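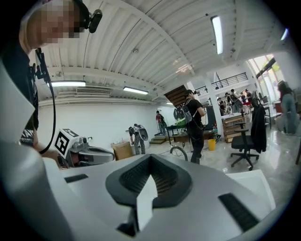
Bewegungsmelder an der Hallenleuchte einstellen

Kurz, weil das ständig gefragt wird. Gilt für die Risis mit Steckmelder, Montagehöhe bis 8 Meter.

1. Sicherung raus, Spannungsfreiheit prüfen. Immer.
2. Abdeckung am Melder abziehen, dahinter 2 Drehregler.
3. Linker Regler: Nachlaufzeit. Im Gang reichen 300 Sekunden.

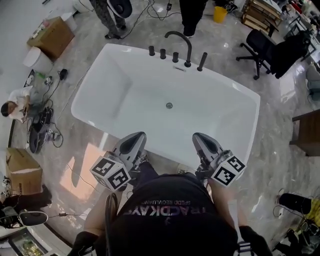
Weniger geht auch, dann schaltet es bei Staplerverkehr aber dauernd hin und her. Rechter Regler ist die Helligkeitschwelle, erstmal auf Mitte.

4. Abdekung drauf, Sicherung rein, Aufwärmphase abwarten. Dann Gang ablaufen.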